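Teleop corner: getting the sim ready before the arm goes live

Quick one this month, sorry, the whole team is flat out and I've got a build running in the other window while I type.

For those who missed the February issue: we're teaching the Urkon arm to pick up odd-shaped parts and put them down again by showing it how, over and over. No coding of the moves. A person sits down with the hand controllers, drives the gripper through the job, the system saves the lot, and the model learns from the saved runs. That's the theory. The practice has been slower, as you'd expect.

What's new is that we now do most of the showing in simulation. Érica Cordeiro has been pushing for this for ages and she was right, I'll put that in writing. The real arm is shared with two other teams and we were getting it in dribs and drabs, usually late in the day when everyone's tired and the demos are rubbish. In the sim you can just sit down and go. Reset is one button. Drop something and there's no crawling under the bench.

Where we're at:

Target for the first batch is 200 good demos. A good demo means the part gets picked up, carried and set down without a drop and without the driver stopping to think for too long. We've got 56 that pass. Another 17 are in the maybe pile, mostly because of long pauses in the middle. The pauses matter more than you'd think, the model copies them. We had an early version that would get the gripper right over the part and then just hang there, because that's what all of us did while we were lining up.

So, new rule from Érica: line up while you're moving. If you need to stop and have a look, scrap it and start again. Feels harsh for the first hour or so. After that you get the rythm of it.

The controllers. Yes, we've swapped. The old ones drifted and you'd end up with your elbow halfway up the wall to keep the wrist straight. The Cokus set is lighter and the trigger has a decent bit of travel in it, so you can close the fingers partway and then finish. Handy for the stemmed parts, where a hard snap of the fingers sends the thing spinning. Please hang them back on the hooks when you're done. Please also charge them. I've found them flat two mornings running and I know it wasn't the cleaners.

The scenes. We're running two at the moment, both tabletop. The simple one has a part and somewhere to put it. The busier one has extra clutter near the edges so the model doesn't get too comfy. Part colour gets shuffled, and so does the light direction, which has thrown up more trouble than I'd have guessed. With a low light the shadows go long and a few of us have caught ourselves steering to the shadow and missing the part. If you've got the light setting on "any", give yourself a couple of practice goes first.

Viewpoint is the other thing people ask about. You can drive from the side camera or from the wrist view. Side view is easier to learn on. Wrist view gives better demos in the end, since it's the same view the model gets, and if you can't see enough to do the job then neither can it. The catch is that your own fingers are in the way a lot of the time. You get used to it. I'd say do your first session from the side and then switch and don't go back.

Grip notes, from Érica's list, which is stuck up next to the driving station (coffee ring and all):

Go for the stem, not the cap. The caps are wide and the fingers slide off the rim.

Come in low and a bit slow, then close in one go.

A bit of tilt in the grip is fine. Don't let go and re-grip to fix it, straighten up on the way to the drop.

If it's slipping, it's slipping. Scrap it.

Say "keep" or "bin" out loud at the end so whoever is logging can tick it off. Mumbling counts as bin.
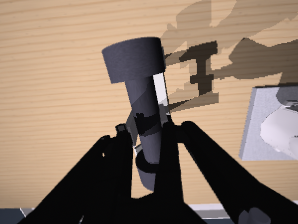 Stem grip in the sim, part on a slight lean. Tilt like this is OK — don't re-grip.

Sessions are an hour, two people, one driving and one logging, then swap. More than that and the quality falls off a cliff, we've checked. Sign-up sheet is in the usual folder. There are gaps all through the mornings and I'd love to see a few new names, the model is getting very used to how three of us drive and it could do with some variety. Left handers especially! You don't need any background. Our best driver so far is from accounts.

Greco side of things: they've sent the updated part models, including the longer stems, and those go in once the current batch is done. Don't load them early. The sizes have changed and the old demos won't line up with the new files. If you've already loaded them, no drama, just come and see me.

On the real arm, we've got a morning booked to try whatever we've trained by then. I'm not promising much. The sim is kinder than real life on friction and I expect we'll see some slips that never showed up on screen. We'll bring the soft finger pads and the hard ones and see which behaves. Anyone who wants to watch can, stay behind the yellow line and keep your voice down near whoever's on the stop button.

Still to sort: the logging form asks for the scene name twice (I know), the chair at the driving station sinks, and we need someone to write up the reset steps properly because at the moment they live in Érica's head. Volunteers get first pick of session times.

Lunch for the drivers is coming from Griltelier again, by popular demand. Get your order to me by ten on the morning of your session, and if you want the vego roll say so, they ran out last time and I got the blame.

Corrections and complaints to me, questions on driving to Érica. Next update when we hit the 200.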